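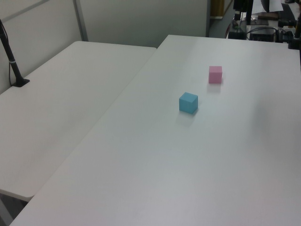 Cubes bleu clair et rose pâle sur plateau blanc mat.

Plateaux de travail Holline — surface blanche mate
Gamme mobilier pour ateliers, salles d'activités et espaces de consultation

Présentation

La gamme Holline regroupe des plateaux et des tables à surface blanche mate destinés aux établissements d'enseignement, aux médiathèques, aux cabinets de rééducation et aux ateliers de création. Elle est conçue et assemblée par la société Daswood, qui en assure également la distribution auprès des collectivités et des acheteurs professionnels.

Le plateau Holline a été étudié pour les usages où la lisibilité des objets posés sur la table compte autant que la résistance de celle-ci : tri, assemblage, manipulation de petites pièces, dessin, lecture de plans. La finition mate limite les reflets sous un éclairage de plafond et conserve un ton neutre, légèrement froid, compatible avec la plupart des revêtements de sol et des teintes murales employés dans les bâtiments publics.

Les tables peuvent être utilisées isolément ou juxtaposées. La hauteur étant identique pour tous les modèles d'une même série, le raccord entre deux plateaux ne présente pas de ressaut lorsque les vérins ont été réglés conformément à la notice.

Composition

Âme en panneau de particules de bois à haute densité, parements stratifiés sur les deux faces, chants rapportés à angles adoucis. Le parement inférieur est de même nature que le parement supérieur afin d'équilibrer le panneau et de prévenir le cintrage. Le piétement est en tube d'acier revêtu d'une peinture époxy blanche ou gris clair, au choix. Les vérins de réglage sont fournis montés. Des roulettes à frein peuvent leur être substituées sur demande, sous réserve du respect de la charge admissible indiquée ci-après.

Caractéristiques

Référence de la série : Holline 4
Coloris du plateau : blanc mat
Coloris du piétement : blanc ou gris clair
Charge admissible, répartie : 200 kg sur vérins
Course de réglage des vérins : 15 mm
Nombre de vérins par table : 4
Usage : intérieur exclusivement
Conditionnement : plateau et piétement en colis séparés
Montage : par l'acheteur ou par le service de pose de Daswood

Les plans cotés de chaque modèle sont adressés avec le devis. Les dimensions hors standard font l'objet d'une étude préalable ; elles ne sont acceptées qu'à partir d'une commande de 8 plateaux identiques.

Domaines d'emploi

En milieu scolaire, le plateau Holline convient aux salles d'arts plastiques, de technologie et de sciences, à l'exclusion des paillasses de chimie, pour lesquelles un revêtement spécifique est requis. En médiathèque, il est principalement retenu pour les espaces de jeu sur table et les ateliers de reliure. Les cabinets d'ergothérapie et d'orthophonie l'utilisent comme table de séance.

L'école d'arts appliqués de Hulham a équipé de ce modèle ses ateliers de maquette et de couleur. « Nous demandions une surface sur laquelle les étudiants puissent juger une teinte sans être gênés par celle de la table », précise Bláthnaid Ó Briain, responsable des ateliers. « Les plateaux précédents avaient jauni près des fenêtres. Nous avons aussi souhaité pouvoir regrouper les tables pour les corrections collectives, puis les remettre en rang. »

Il est rappelé que le plateau n'est pas un plan de coupe. L'emploi du cutter sans tapis de protection entraîne des rayures irréversibles qui n'entrent pas dans le champ de la garantie.

Entretien

Nettoyer le plateau à l'eau tiède additionnée d'un détergent neutre, à l'aide d'un chiffon doux, puis sécher. Les traces de crayon graphite s'enlèvent à la gomme blanche. Les traces de feutre permanent peuvent être traitées à l'alcool ménager, appliqué localement et rincé sans délai. Les poudres abrasives, les éponges à face grattante, l'acétone et les produits chlorés sont proscrits — leur usage, même ponctuel, lustre la surface et crée des zones brillantes visibles en lumière rasante.

Les cires et les rénovateurs pour meubles sont également déconseillés. Les récipients chauds doivent être posés sur un dessous-de-plat.

Un contrôle du serrage des vis du piétement est recommandé à chaque rentrée scolaire, ou une fois par an pour les autres établissements. La clé de serrage est livrée avec chaque table et peut être obtenue séparément auprès du service des pièces détachées.

Accessoires et pièces détachées

Jeu de roulettes à frein
Passe-câbles encastré, à prévoir à la commande
Pince de liaison pour plateaux juxtaposés
Panneau frontal de discrétion
Chant de remplacement avec adhésif
Vérin de rechange, à l'unité

La pince de liaison se fixe sous le plateau sans perçage. Elle est conseillée dès lors que deux tables restent assemblées durablement. Elle n'est pas compatible avec le passe-câbles lorsque celui-ci est placé à proximité du bord long.

Livraison et pose

Les livraisons sont effectuées de plain-pied, au seuil du bâtiment. La mise en place dans les étages fait l'objet d'une ligne distincte au devis. L'acheteur vérifie l'état des colis en présence du transporteur et porte ses réserves sur le bon de livraison. Les plateaux doivent être stockés à plat, dans un local sec et tempéré, et ne pas être posés sur chant.

Pour les commandes des établissements scolaires, il est conseillé de transmettre le bon de commande avant la fin du mois d'avril afin de garantir une livraison pendant la fermeture estivale.

Garantie

Le piétement et le plateau sont garantis contre tout défaut de fabrication dans les conditions fixées par les conditions générales de vente. La garantie ne couvre ni l'usure normale, ni les dommages résultant d'un entretien inadapté, ni les modifications apportées par l'utilisateur, notamment le perçage du plateau.

Échantillons et devis

Un échantillon du parement blanc mat est adressé gratuitement aux acheteurs professionnels qui en font la demande écrite. Les demandes de devis doivent mentionner le nombre de tables, le coloris du piétement, les accessoires souhaités et les conditions d'accès au site.

Marchés publics et collectivités : Thabiso Botha
Service technique et pièces détachées : Nokuthula Mnguni

Fiche mise à jour le 12 octobre 2026. Les caractéristiques indiquées peuvent être modifiées sans préavis ; seules celles qui figurent au devis accepté engagent la société Daswood.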